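Looking After a Two-Arm Bench Cell

If you keep a pair of arms going in a back workshop, as we do at Drarcombe, you'll know how quickly grit finds its way everywhere. I like to wipe down the front rail every 15 hours of running, with a barely damp cloth and plenty of patience (a soft brush first, please!), and I go over the base bolts while I'm down there.

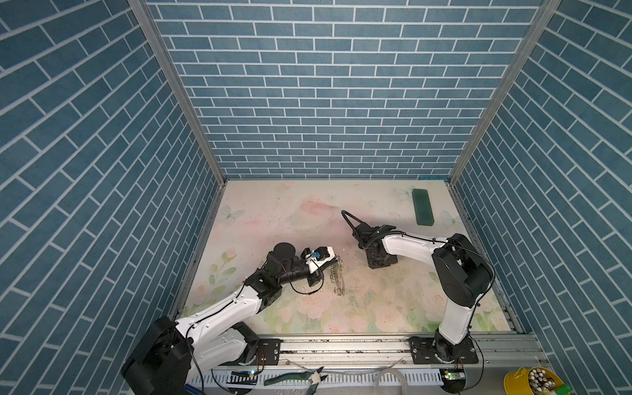
The cell with its flowered mat, pliers within easy reach on the lower ledge.

Power off before you touch a cable, always. Follow each loop along the arm with your fingers and feel for stiff spots, then pick any stray springs or crumbs off the mat. At 1,000 hours I treat the joints to a proper check, bolts and all, and write it in the book.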